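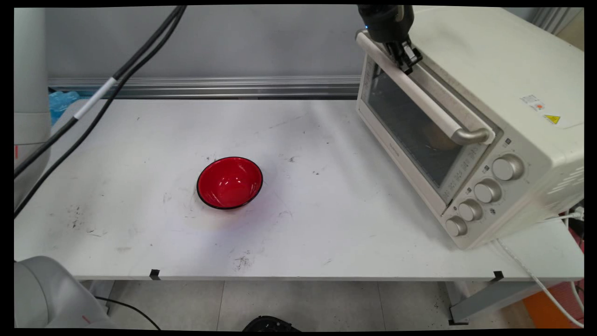
Toaster oven, red bowl, table overdue for a scrub.

I don't trust small ovens. Harvey Hawthorne swears by his and says he hasn't lit the big one since August, but Harvey also swears by cold showers.

So, the cream-colored one. It has four knobs, which is at least two more than I want when all I'm after is warm bread. The long silver handle I'll give it, because I hate the stubby kind. The tinted door I won't. Why darken the one part you need to see through? There's something round and tan in there, a bun maybe, and I'm squinting at it like a birdwatcher.

People tell me these things save money. Maybe. My old one in Midville lasted 7 months and browned everything on the left side only. I still have the receipt somewhere.

The red bowl I have no complaints about. It's shiny, it has a thin black rim, and it can hold rolls without an instruction booklet.

Réjean Fehr wants me to try a whole chicken next. I told him I'd think about it, and I've thought about it, and no.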